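Ticket: Standing order paid twice after migration to Hudus
Queue: Payments support, second line
Priority: 2
Status: Resolved, monitoring
Owner: Cyprian Kwiatkowski

Summary
Business customer Alvarado reports that a monthly standing order to its supplier Flirora left the account twice in January. Amount of each debit: 1,930.00. One payment expected. Customer requests return of the second debit and refund of the unarranged overdraft fee it caused.

Environment
Core ledger: Daddale
Payment scheduler: Hudus, live for business accounts
Old scheduler: read-only, batch job should be disabled

Log

06:10 Ticket received from branch. Statement attached. Both debits carry the same payee reference but different transaction IDs. First ID has the Hudus prefix, second has the old prefix.

06:35 Checked the mandate in Hudus. One active instruction, correct amount, correct date. No amendment by the customer.

07:20 Checked the old scheduler. Mandate shows as MIGRATED, end date blank. The batch selects on end date and ignores status, so a blank end date is treated as open.

07:45 Batch job found enabled on the standby node. It had been switched off on the primary only. Disabled on standby and confirmed no further run is queued.

08:30 Ran a count of migrated mandates with a blank end date. Result: 3,747. Of these, 30 fell due in the affected run. The rest have later due dates and have not been paid twice.

09:05 Of the 30, Daddale rejected 23 as duplicates. The remaining 7 were posted. The duplicate check compares amount, payee and value date – the 7 had a value date one working day later in the old scheduler, so they passed.
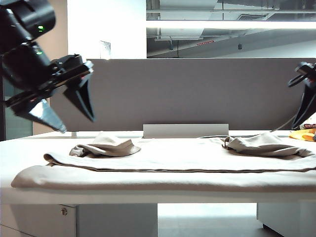
Resolution steps

1. Set end date on all 3,747 mandates to the migration date. Done 10:40, row count matches.

2. Raise recall requests for the 7 posted duplicates. Done 11:15. Flirora's bank has accepted the Alvarado recall. Two others still waiting for a reply.

3. Credit the 7 customers without waiting for the recalls. Approved by payments operations, posted 13:50.

4. Refund the overdraft fee on the Alvarado account. Posted with step 3.

5. Rerun the selection query on the old scheduler in test mode. Zero mandates selected.

Open items
Duplicate check in Daddale to allow for a one-day difference in value date. Change request raised, no release assigned yet.
Migration checklist to include the standby node.
Two recalls outstanding – chase next working day.

Ticket stays open until the next standing order run has completed. CK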